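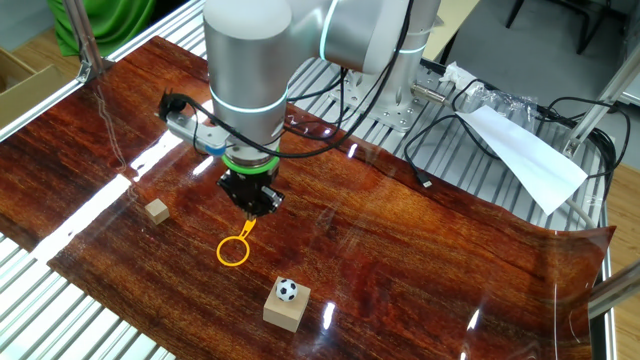

**Thanakorn Kongkaew**
Lecturer, Small Business Accounting

24 May 2019

# Handout: Counting and Valuing Stock

Stock is what a business holds in order to sell it. It has to be counted and given a value before the year-end accounts can be drawn up. If the count is wrong, the profit is wrong by the same amount, and next year's profit will be off in the other direction.

## Cost of goods sold

The basic rule:

> opening stock + purchases − closing stock = cost of goods sold

Freight paid to bring goods in is part of their cost. Freight paid to send goods out to customers is a selling expense. Students mix these up every year, so check which way the truck was going.

## Choosing a method

Koppel, a hardware store in Kengate, buys the same door hinge several times a year at different prices. When a hinge is sold, the owner has to decide which price to use.

- **First in, first out.** The oldest cost goes out first. When prices rise, closing stock is higher and so is profit.
- **Average cost.** All units carry the same cost, worked out again after each delivery. 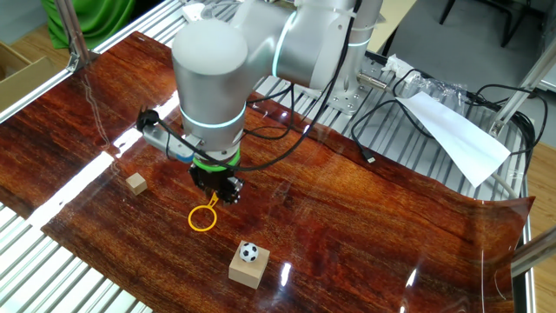 ## Worked problem

Dallunley Supply counts 1,512 hinges on the last day of March. Each one cost $2, and there was no opening stock of this item.

1. Value at cost: 1,512 × $2 = $3,024.
2. The stock sheet shows one full carton of 12 entered twice. Take off 12 × $2 = $24.
3. Corrected closing stock: $3,000.

The double entry made closing stock too high, so cost of goods sold was too low and profit was overstated by $24 before tax.

Now suppose the hinges could be sold for only $1.50 each after selling costs. Stock is carried at the lower of cost and what it will bring in, so the value drops to $2,250.
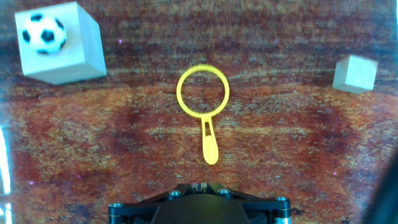 The $750 difference is charged against profit in the year the drop is found. It isn't spread over later years, even if the goods take a long time to sell.

## For next class

Read the Comidport case and work out closing stock under both methods. Show your steps. Bring a calculator.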